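Home Papers Authors Archive Contact
9 min read

4. Results: late-night stops and the second officer

Bosman and Gebretsadik (working draft, March)

4.1 What the logs say

We went through 169 stop reports from the Rullerwood and Dranow districts, all of them roadside stops where the driver was suspected of having had too much to drink. Reports were coded by hand, twice, once by each author. Where we disagreed we talked it over and kept the stricter reading. Coding sheet is in the appendix.

Of the 169, 18 ended with the driver moving the car after being told to switch off. That is the group we care about. In 8 of those an officer was standing in front of or beside the bonnet at the time. Two led to an injury, both minor, both to the lower leg.

The reports are thin on detail. Many give one line to the approach and half a page to the search afterwards. Dranow officers write more than Rullerwood officers, and their form has a box for where each person stood. Rullerwood has no such box, so for those we had to work from the free text, which is patchy. Times are rounded to the quarter hour in nearly all of them.

4.2 One officer or two

Lone officers tended to walk up on the driver's side and stay there. Pairs split up, and it is the second officer who ends up near the front wing. Kahsay training notes tell the second officer to stand back by the rear door. Few reports show this being done. Gebretsadik's reading is that people drift forward to see the driver's hands, specially after dark. Bosman thinks it is more to do with where the patrol car is parked. The reports can't settle it and we leave both in.

Keys are the other thing. Asking for the keys first, before papers, is written into the Udosex checklist but only turns up in a handful of the moving-car reports. We can't say wether asking would have changed anything. Worth a proper trial.

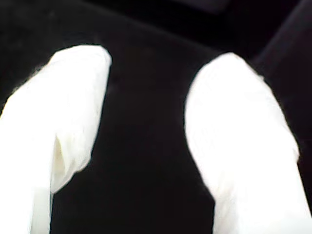

Figure 1. White padded gripper fingers against a dark background.

Footage was the weak spot in the coding. Headlamps and torches wash out whatever is near, and the rest of the road drops away to nothing, so a coder can be sure of an arm and have no idea where the kerb is. Figure 1 has the same fault: the fingers are lit so hard that most of the surface is plain white, with only faint traces of texture, and behind them it is close to black. We marked clips like that as "position unclear" and fell back on the written report. It slows things down but the alternative is guessing distances, and a distance is what a court will ask for.

4.3 Limits

Two districts only. No interviews with drivers. Stops where nothing went wrong are probly under-reported, so the share of moving-car cases here should not be read as a rate. Court outcomes are dealt with in section 5.

Back to top Next section References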